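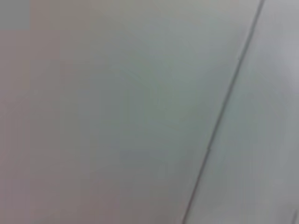
Category: Your Bill & Rates

Time-of-use rates: the questions I keep getting

By Tamara Costache
Updated in June

I wrote a short post about switching my house to the Plendness time-of-use plan and my inbox filled up. I'm a customer like you, I don't work for the utility, and I've been on this plan for two summers now. So take my answers as one neighbor talking over the fence!

What is a time-of-use rate, anyway?

You pay one price for electricity most of the day and a much higher one during the late afternoon and early evening. On my plan the expensive stretch runs from 4 p.m. to 9 p.m. on workdays. Overnight is the cheapest of all (I now know far too much about what my dishwasher does at midnight).

Did you save money?

Yes, a bit. I saved $296 over the first year, and I was hoping for more. July was a stinker - my sister's family stayed with us and the AC ran right through dinner every single night. The spring months made up for it.

Do I need a new meter?

Probably not. If your meter already reports hourly use, they just change the rate on your account. Mine took one billing cycle. If you still have an old one, they'll schedule a swap, and you don't have to be home as long as they can get to it.

Is the plan worth it if I'm home all day?

It can be. I work from home too. What matters is how much you can move out of the 4 to 9 window. Laundry is easy, a water heater with a timer is easy, cooking for four kids is not. Pull up your hourly use online before you decide and look at a hot week and a cold one.

What about the bill guarantee?

For the first 12 months, if you'd have paid less on the regular rate, they credit you the difference. Read the small print, though. The credit is capped at $200, and it shows up at the end of the year, so you could be carrying a few ugly bills until then.

I have an electric car. Does that change things?

Oh, massively! Telmo Marín over on Goicoechea Street charges his after midnight and says his total bill went down even though he's using a lot more power than before. Set the schedule in the car or the charger, not both. He had the two fighting each other for a month and woke up to a flat battery more than once.

Do I have to buy a smart thermostat?

No. I have a Priltix and I like it, it cost me roughly $100 after the rebate. But you can get most of the way there by cooling the house down at 3 and nudging the setting up at 4. I did it by hand the whole first summer.

Can I switch back?

You can, once, without a fee. After that you're locked into whichever rate you picked for a year. Call instead of using the web form - my first request vanished and I had to start over.

Related

How to read the back page of your bill
Fetex rooftop solar: what the quote leaves out
Budget billing, good or bad?
Why is there a customer charge if I used nothing?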